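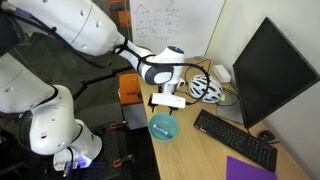
A shallow teal bowl on a light wood-grain desk

Last updated: September

A bowl is a round, open vessel used for preparing, serving and eating food. Its sides curve upwards from a base to a rim, and it is usually wider than it is tall. Bowls are among the oldest household objects and are found in almost every part of the world. They differ from plates in having enough depth to hold liquid, and from cups in being wider and generally having no handle.

Shape and parts

The main parts of a bowl are the rim, the wall, the well and the foot. The rim, also called the lip, may be plain, rolled or turned outwards. The well is the inside of the bowl. The foot is the part that rests on the table, and on pottery bowls it is often a raised ring. A foot ring lifts the hot base away from the table and makes the bowl easier to pick up.

Shallow bowls are used for pasta, salads and stews with little liquid. Deep bowls keep soup and porridge warm for longer, as less of the surface is open to the air. Mixing bowls have steep walls and a wide opening, and some have a pouring lip.

Materials

Early bowls were made from gourds, shells, wood, stone and clay. Wood was common in northern Europe well into the modern period, when cheap pottery replaced it in most homes. Wooden bowls are turned on a lathe, usually from sycamore, beech or ash. They should not be left to soak, as they may warp or split.

Most eating bowls today are ceramic. Earthenware is fired at a lower temperature than stoneware and lets water through unless it is glazed. Stoneware is fired at well over 1000 degrees Celsius and is harder and less likely to chip. Porcelain is finer and can be made thin enough for light to show through it. Glass, steel, enamelled metal and plastic are also widely used.

Colour in ceramic bowls comes mostly from the glaze. Copper gives greens and, in some glazes, blues. Cobalt gives a strong blue, and iron gives browns, yellows and black. Teal and turquoise glazes often contain copper, sometimes with a little cobalt.

Local traditions

The village of Lellwood was known for a small brown soup bowl with two lug handles, made from local red clay. The Moffat Pottery there made them in 4 sizes, the largest holding enough for a family. The kiln was fired with coal and later with gas. When the pottery closed it had 43 workers – most of them throwers and glazers – and its moulds were sold to a firm in a neighbouring county.

In the Lenda valley, bowls were turned from birch in the winter months, when there was little farm work. A nest of bowls could be cut from a single block, each one from the waste of the last. The Zorkum collection, kept in the valley's museum, has 80 of these bowls, many with repairs in wire or tin. Owners' marks were cut into the foot, and some bowls carry the marks of several households.

Customs

In much of East Asia the rice bowl is lifted towards the mouth when eating. In Korea it is more usual to leave it on the table. In Britain the soup bowl stays on the table, and formal manners call for tilting it away from the diner to reach the last of the soup.

Comments

potsandpans: Useful page. My gran had one of the Lellwood bowls and used it for dripping. The handles on hers were very small, more like ears.

Hedgerow: You could add something about slip decoration. A lot of the earthenware bowls had it.

tealeaf43: Does anyone know if the Lenda bowls were oiled? Mine has gone very dry and I don't want to ruin it.

potsandpans: @tealeaf43 I use walnut oil on mine, but not if anyone in the house has a nut allergy.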